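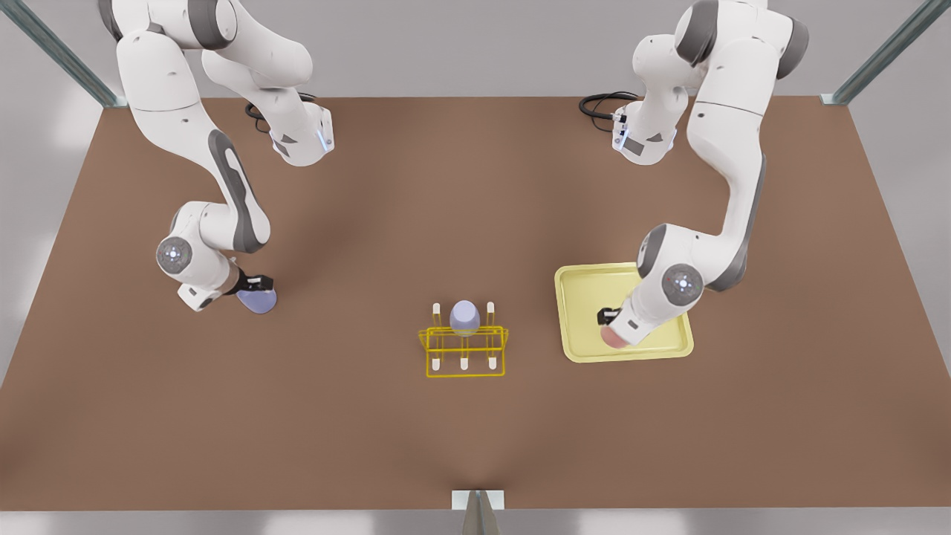 Shireen says the paste is going off because we cook it too thin, and that wheat starch wants to be stiff enough to hold a spoon up before it's let down with water. Possible. Last batch smelt on day 4, which is poor even for August.

Thursday, pm. Bench notes, paste and boards.

New batch made after lunch. Dodard starch, cold water, soaked an hour then slow heat, stirring the whole time. Went glassy sooner than expected, kept it on anyway. Sieved twice. Lumps at the bottom of the pan again — think the small ring is too fierce, try the double boiler next time. Lid on, back of the fridge, labelled properly for once.

Half the batch has clove oil in, half hasn't. Kagiso to sniff both on Monday, he has the nose for it.

Board test: cut strips from the Pornine grey and from the old stock, pasted one side only, left under the light weights. Old stock curled toward the paste as you'd expect. Pornine barely moved but the surface felt furry where the brush went. Might be over-wetting it. Try again with the mix half and half with PVA, and a drier brush.

Grain direction on the Pornine sheets is marked wrong on the wrapper, or it's been cut down from somthing bigger. Bend test every sheet before cutting. Lost two covers to it already.

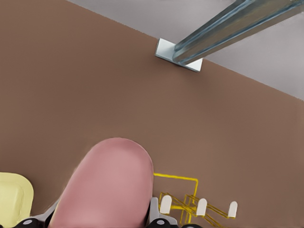 Bartosz wants the pressing time put back up to 23 hours for anything with a full cloth case, says the joints on the Velo ledgers lifted because they came out early. I had them in overnight, call it around 6 in the evening until we opened. Fair point. Will do the next pair his way and leave one in short as a check.

To do
- order starch, small bag, not the sack
- new blotters, the old ones are printing marks on the endpapers
- ask Padmavathi if the Nkosi cloth takes paste without staining, she's used it, I havent
- guillotine blade, still nicked
- spine linings for the ledgers, cut long grain!!

Fridge paste checked before going home. No skin on it yet, both jars smell of nothing much. Clove one smells of clove.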